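News > Automation > Standards and safety

We use cookies to see which stories get read. Carry on browsing and we'll take that as a yes, or change your settings.

Dilville group puts out house rules for hand-held gripper recording

2024-01-25

Print this page | E-mail this story

A code of practice for people who record handling tasks with hand-held grippers was put out in Dilville this morning by Pledari, the small firm that runs recording rooms for robot makers. Twelve pages. Free to copy. No badge or certificate attached, and no plans for one, the firm says.

The code covers the desk, the operator, the floor, and the paperwork. It takes effect in Pledari's own rooms at once. Two other outfits, Wavik and Ikeda, have signed up to try it until the end of March and send back comments.

Anneliese Steinbach, who wrote most of it, says the trade has plenty of rules for the arm that ends up doing the job and next to none for the person who shows it how. "There are good standards for fences, stops, speeds. All that. Then you go into a room where people are recording and it's whatever the last shift left behind."

She started keeping notes last spring. Went through 445 recorded sessions from the firm's own shelves and marked down every one that had to be thrown away or done over. The answer was 200. Most of those came down to dull things: a marker cube knocked round on its mount, a task label that didn't match what the operator did, a sheet swapped between takes and not written down.

Robots didn't come into it, she said. "It was housekeeping. Bit embarassing really."

What the code asks for

The marker cubes come first. Every face clean and flat, no peeling corners, no tape over the pattern. Cubes checked against the gripper body before the first take and again after any drop, however small. A cube that has shifted means the take before it is marked doubtful as well, which is the part operators grumbled about in the trial.

Jaws next. Open and close both grippers fully ten times at the start of a shift. Anything that sticks goes in the tray for repair and gets a tag with the date. Soft goods such as cloths to be logged by colour and replaced when they get threadbare, so that a wiping task in one month can be set beside the same task in another.

On labels, one task, one name. "Wipe keyboard" and "clean keyboard" are not to be used as if they were two jobs. Pledari found 362 different task names in its own list and reckons a good half were the same few jobs in other words. The list in the back of the code is much shorter.

Operators get a section to themselves. Twenty-five minutes on, ten off. Forearms free of loose cuffs. Chair height set by the operator and left alone by everyone else. No one to be asked to repeat a failed take more than five times in a row, and failed takes are kept, with a note, not wiped. Anyone may stop a session without giving a reason. If other people share the room they must be told recording is on, and must be asked first if any part of them is likely to be caught on camera.

Gaspard Pons looks after operators at Wavik and sat in on the drafting. He wanted the breaks longer. "Holding your arms out over a desk is tiring, try it for a morning. Twenty five minutes is OK. Forty was daft and we were doing forty."

He also pushed for the rule on both hands. Where a task uses two grippers, the written record has to say what each one is for, even if one does nothing but rest or steady. Clause nine. Under the old way the idle hand was left out of the notes and people going through the takes later had to guess at it.

The desk, and what's on it

Grid sheets may be reused but must be flat, and any pen or pencil marks on them are to be noted on the session form. Steinbach wanted a clean sheet every time. Lost that one on cost. Objects that aren't part of the task can stay on the desk as long as they're written down, on the grounds that real desks have bits and pieces on them and a robot will have to cope. Same goes for leads. The lead of whatever is being handled can lie as it falls, but it goes on the form.

Each form is a single side of paper and takes two minutes, says the code. Operators in the trial said four.

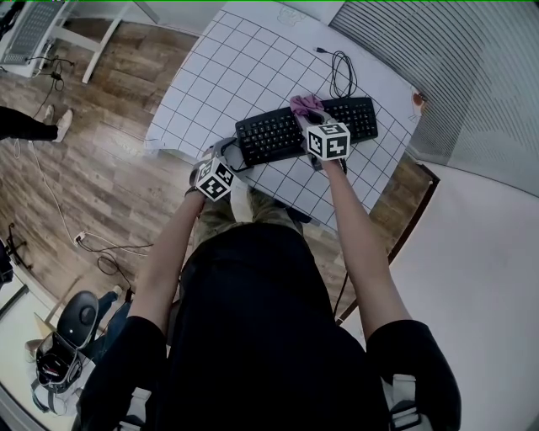

Floors and cables

The bit most likely to cause rows. Power leads crossing a walkway have to be covered or taped down before anybody sits. Plugs not in use come off the floor and get hung up. Bags go on hooks or under a desk away from the operator's feet. Stands need their legs fully out and a clear half metre round them.

Rooms have until the end of March to sort this out, and Pledari says its own rooms are not there yet. Steinbach has asked for 427 metres of cable cover, which she got by walking the building with a tape. Part of it has been ordered. The rest is waiting on a quote.

Ikeda has asked for an exception for rooms where the desks are moved every day. Not agreed so far. Pons thinks they'll get it, provided someone walks the floor before each shift and signs the sheet.

Reaction

Fairly warm, what there is of it. One buyer of recorded sessions, who didn't want to be named, said he would pay a little more for work done to the code but would want spot checks first, by an outsider. The code has no spot checks. Steinbach says that's for the second version and she would rather see if poeple can stick to this one.

Other gaps too. Nothing on how long recordings are kept, or on what operators are paid for a take that is later thrown out. Pons raised pay twice. It was put off both times and he's put it in writing now.

There is also no word on rooms in private homes, where more and more of this work is being done. A separate note is promised.

Comments on the code can be sent to Pledari until the trial closes. A meeting for operators from all three firms will be held in Dilville in March, place to be fixed. Travel paid, lunch not.

Print this page | E-mail this story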